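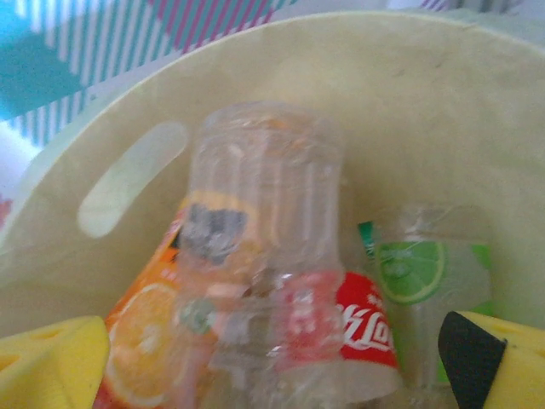

Zwischenbericht zum Teilvorhaben Wertstofftrennung, Standort Bukmont

Im Berichtszeitraum bis März wurde die Sortierung von Kunststoffflaschen an 2 Tischen fortgeführt. Von den rund 200 vorgesehenen Durchgängen sind 57 abgeschlossen und dokumentiert.

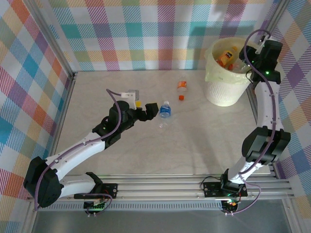

Arbeitstisch mit Wasserflasche und Abfallbehälter, Standort Bukmont

Weitere 18 Durchgänge werden derzeit ausgewertet. Die Mittel wurden planmäßig verwendet; der Abruf der nächsten Rate erfolgt über die Projektstelle Grisham.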